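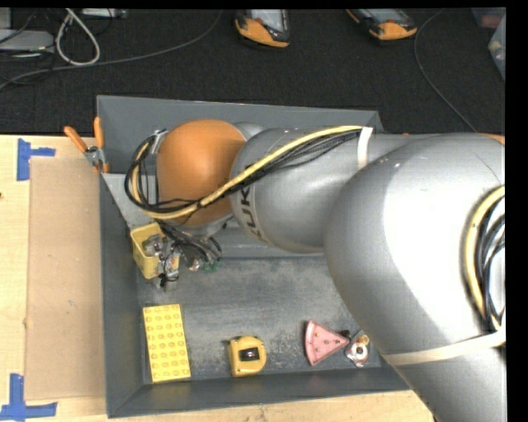
A KUKA robot arm above a grey bin.

Last homes at Honamlow offered for sale

Dec 1, 2022

The last 23 homes at Honamlow, the new housing area on the east side of the town, are now offered for sale. The selling agent, Bitar, opened the list this morning and takes reservations by telephone and at its office in the old post building.

The homes are a mix of two and three bedroom terraced houses, with four detached houses at the end of Colurier Lane. All of them have gas central heating, double glazing and a small garden at the back. The detached houses have also a garage, and the others have one parking place each in front of the door. The builder, Tellier, says that the terraced houses are ready for moving in, and that the detached ones still need their kitchens and the floor in the hall.

To reserve a home, buyers pay a fee of £1000. This is taken off the price when the contract is signed. If the buyer leaves the purchase in the first four weeks, half of the fee is given back. After that the agent keeps all of it, unless the survey has found a serious fault in the building.

"We had many calls in September, when the street lights and the pavement were finished," said Tamsin Achterberg, sales manager at Bitar. "People want to walk in the street before they decide, and I understand this very well. A plan on paper does not tell you how much sun comes in the kitchen."

She said that more than 70 families had asked to be told when the last part came on the list. They received a letter with the prices, but they have no first right to buy. Reservations are accepted in the order in which the fee is paid.

Not everything at Honamlow is settled. The path between the houses and the primary school is still closed with a fence, so parents must walk along the main road and cross at the petrol station. Tellier says the path will open when the drain under it has been approved. Some residents of the first houses have also asked for a second entrance for cars, as the queue in the morning can reach back to the playground. The builder answers that a second entrance was never part of the planning permission – any change would need a new application.

Owners at Honamlow pay a yearly charge for the grass, the playground and the lighting of the private lanes. The amount depends on the size of the plot and is written in the information pack for every house. Buyers should read that page with their solicitor, as the charge can be raised once a year.

A two bedroom show house, at the corner of Colurier Lane, can be visited by appointment. Visitors are asked to park at the lower entrance, where the ground is firm, and to walk up. The show house itself is not for sale yet – it will go on the list when all the other homes are reserved, with its curtains and carpets included.

Information packs are sent by post on request. Please give the reference 2378 when you call the agent.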